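Brukley Community Shop and Tea Room: progress report to the Bangera Fund, second half-year
From Elango Rai, project lead 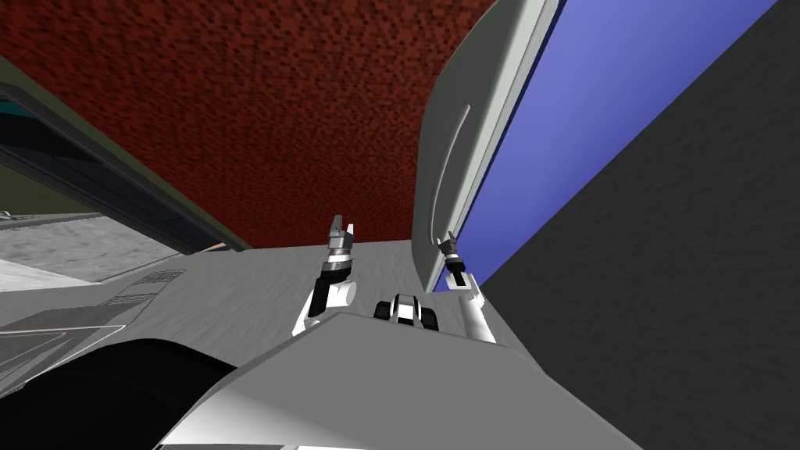
Hello again, and thanks for being so patient while I got this together. You asked for it by the end of November and I think I've just about squeaked in. I've followed the same order as last time (stock, people, building, money, what's next) but I do wander a bit, so please skip to the money if that's the part you need for your meeting.

The shop first. We opened six mornings a week all through the summer and added two late afternoons once the school term began. The late ones are doing better than I expected. Parents come in on the way back from the bus stop, buy bread and milk and something sweet, and then stand by the door talking for twenty minutes, and I'm very happy with that! The mornings are steadier and mostly older customers. Papers, stamps, eggs, a bit of ham. We stopped doing the hot pies in August as the oven was on from seven and we were throwing half of them away.

Bread has been the big headache. Our first baker gave up the country round in July with a week's notice, and for most of that month we were driving to Novport and back before opening to fetch it ourselves. I did a lot of those trips and I can tell you the Novport road at half past five is full of deer. We now get a delivery from Trekley, a small bakery that was already sending a van past the end of our lane. They bake a decent white tin loaf and a very good seeded one, and they take back what we don't sell on the day for a part refund. The price per loaf is higher but we've saved the petrol, and my temper.

Local produce is still patchy. We have four growers bringing things in when they have them, so in September the shop was nothing but courgettes and by the middle of October there was hardly a green leaf in it. I'd like to sit down with them in the new year and ask who could grow what and when. One of them has a polytunnel standing half used, so there may be some winter salad in it if we can agree a fair price. I haven't promised anything yet.

Membership now stands at 188 households. When I wrote in the spring I said we'd like to add 50 over the summer and we added 54, which pleased me no end. Most of them came through the plant sale and the open evening – a few came from leaflets, though I wouldn't print leaflets again. They cost more than the cake did, and the cake worked better.

On the staffing side we have 2 paid part-timers, as planned in the bid. One runs the mornings and the ordering, the other does the afternoons and looks after the tea room. Both have done their food hygiene certificates. Training took longer than I allowed for as the till system is a fussy thing and the handbook seems to have been written for someone who already knows it. If you have other shops on your books thinking of buying the same sort of till, I'd gladly have a chat with them first. We've written our own two-page guide and stuck it up inside the cupboard door, and refunds no longer need a phone call to me.

The tea room has had a mixed time. Soup lunches started in October and they fill up nicely, with people sharing tables who I'm fairly sure had never spoken before. Weekday teas are thin. We've tried a pot of tea and a scone at a set price and it made very little difference. My feeling is that people will come in for a reason (soup, knitting, the mobile library stopping outside) but won't come in just to sit. So I want to drop the two quietest afternoons from January and put those hours into a second lunch. I'd need your nod for that, as the original bid talked about the tea room being open every afternoon.

The building. The gutter at the back has been replaced and the store room is dry for the first time since we took the lease. The front step still needs a proper ramp. We've been using the portable one, which is heavy and has to be carried out each time, and that's not good enough for anybody who uses a wheelchair or pushes a double buggy. I've had one quote and I'm waiting on another. The first was for a concrete ramp with a handrail and it was more than I'd set aside, so I may be coming back to you about moving some of the fittings money across. The shelving came in cheaper than the budget line, so there is a bit of room there.

The big chiller broke down in the hottest week of July, of course. It was mended under the guarantee but we lost the milk and cheese and had to borrow a fridge from the village hall for four days. I've since bought a cheap thermometer with an alarm on it.

Money. The full sheet is attached, so I'll only pick out the bits that look odd. Sales are up on the first half-year and wages are on budget. Waste was too high in June and July (pies and bread, see above) and has come down a lot since. Electricity is over, mainly the chiller and the pie oven, and I expect that to ease now the oven is only on for lunches. The insurance renewal falls in this period and not the next one, so please don't be alarmed by that line. We haven't touched the reserve.

One thing I got wrong was the customer survey. I said you'd have it with this report and you won't. We put paper forms on the counter and people took them home, and very few found their way back. I'm going to try again in February with three short questions asked at the till, and send you whatever we get by Easter.

Next on the list are the Christmas orders, which close in the second week of December, then the stocktake, then the meeting with the growers. The second ramp quote should be here before any of that and I'll forward it as soon as it lands. If you could let me know about the tea room hours before we break up for Christmas, I can get the January rota out in good time. And do come and see us if you're over this way, the soup is leek and potato until further notice.

With thanks and best wishes,
Elango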